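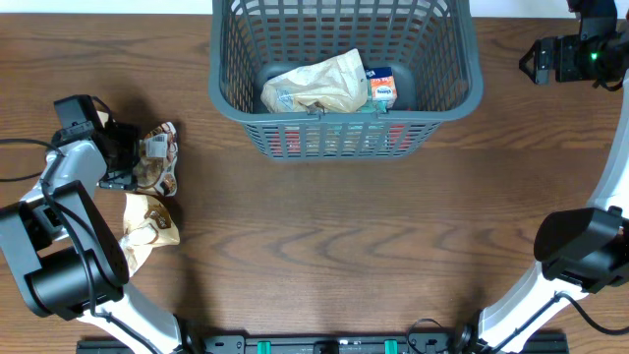
Section 4. Working at the table

Read this section before you switch anything on. It was last gone over on May 23, 2022 by Wilma Kuipers, who would like it known that most of it is here because of something that went wrong in February.

4.1 Who may run a session

One person runs a session. A second person may watch, fetch things and give opinions, but may not touch the leader handles, the keyboard or the table while the arms are live. Swap roles only with both arms parked. Saying "you take over" while letting go of a handle does not count as parking.

4.2 Setting out

1. Check that both arm bases sit flat on the rail and that the bolts are finger-proof. If you can turn one by hand, so can the arm.

2. Follow each cable from gripper to base with your eyes, then with your hand. Loops should have enough slack for the full reach of the arm and no more.

3. Clear the table. Mugs, phones, tape and yesterday's screws all go on the shelf. The Tollier software has no opinion about mugs and will drive straight through one.

4. Set the basket at the far side of the table, long side towards you, where both grippers can get over the rim.

5. Put in the goods for the task. Bags, cartons and pouches may be mixed. Do not arrange them prettily. Shops don't, and neither do shoppers.

6. Stand back past the yellow line on the floor. Press Enable on the Skevstead box and wait 6 seconds.

Note: If the box beeps during those 6 seconds, it has found a fault. Pressing Enable again will make it beep again. Read the code on the screen and look it up in Section 9.

4.3 Moving goods

1. Start with the item on top. Digging for the one you like best shoves the rest against the sides of the basket and tends to end with the basket on its side.

2. Bring the gripper in slowly, with the fingers either side of the item. For crisp and snack bags, take hold near an edge. A bag gripped round its middle is under pressure, and a burst bag means an afternoon with the small vacuum cleaner.

3. Lift clear of the rim before moving sideways.

4. Lower the item until it rests on the table, then open the fingers. Dropping it from a height is quicker and spoils the run.

5. Keep the idle arm still and well above the table. It may stay open. It may not be used to hurry the other one along.

Caution: Keep the grip force at or below the setting on the task card. The Hviid fingers will go well past what a carton can stand, and they give no sign of regret.

Caution: Never reach between the arms to straighten a bag that has landed badly. Press Stop, wait for both arms to settle, then reach in. This rule applies to the person who wrote it.

4.4 When an item lands badly

Leave it where it is if it lies flat and touches nothing. If it has come to rest against a joint, do not swing that joint. Finish the move in hand with the other joints or let go of the item in a clear spot, then press Stop and take the stray bag away by hand. Write it down as a touch, even a gentle one.

4.5 Log and upkeep

Fill in the Niteck sheet after every run: task, items, grip setting, touches, and your initials. "Fine" is not a grip setting.

Change the finger pads every 600 picks. Call for a full service at 2000, and do not reset the counter to put it off. The service people can tell.

Replace goods once the packaging goes soft or splits. Goods used on the table are not for eating, however sound they look.

For parking and switching off, see Section 5.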